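Zudbridge Falls Prevention Scheme

The Zudbridge Falls Prevention Scheme is a public health programme for residents over 65, run from the former Hikon shoe shop on the high street. It offers balance classes, home visits and a leaflet on slippers that has gone through nine editions.

The scheme began as a 23-week pilot. Its organisers expected little interest and booked a small room, which proved a mistake. By the end of the pilot 1,899 people had signed up, many of them for the tea.
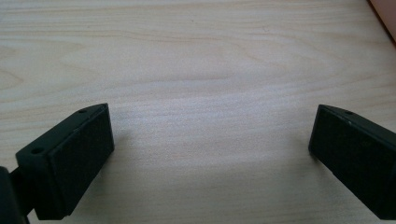

Classes follow the Østergaard method, a set of slow standing exercises done to music. The choice of music has caused more complaints than the exercises. Home visits were added later, under a contract with Lestus, and 2,574 had been made when the contract was last renewed. Loose rugs remain the most common finding, and the most fiercely defended.

See also: Zudbridge Walking Group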